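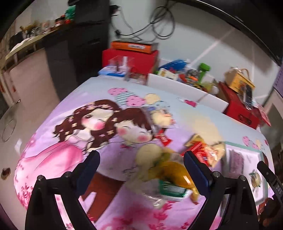 Cotton or microfiber for a kid's bed?
Started by pruvska_mom

Hi everyone, hope you're all having a gentle May. My daughter is moving up to a twin bed and I've been going back and forth on sheets for so long that my husband has started leaving the room when I bring it up. She wants the printed kind with big cartoon characters, and most of those seem to be microfiber. I grew up on cotton and it feels like home to me, but it wrinkles so! What do you all use?

stirnley40
Cotton, every time. My two boys sleep hot, and on microfiber they'd wake up at 2 in the morning with damp hair and come find me (always me, never their dad). We switched and they settled down in a week or so. Wash it warm a couple of times before you judge the feel.

Myung-ja Jin
I'm going to disagree with stirnley40, with love. I've raised three kids and now have grandkids over most weekends, and the microfiber prints have held their color far better for me. I have one that's been on and off that guest bed for nearly eight years and the faces are still bright. Cool wash, inside out, low heat. My cotton ones faded to a sort of sad gray.

stirnley40
Eight years is impressive, I'll give you that! I still say the faded cotton is the softest thing in my house, and I wouldn't trade it.

hashmi_k
Can I put in a word for checking the pocket depth? We bought a lovely set and it popped off the corner every single night. Sheet clips fixed it, but what a fuss.

pruvska_mom
Oh, I hadn't thought about depth at all, thank you. Her mattress is 8 inches. I think I'll get one of each and let her decide. Myung-ja, do you use fabric softener on yours?

Myung-ja Jin
Never, dear. It leaves a coating. A splash of white vinegar in the rinse is plenty.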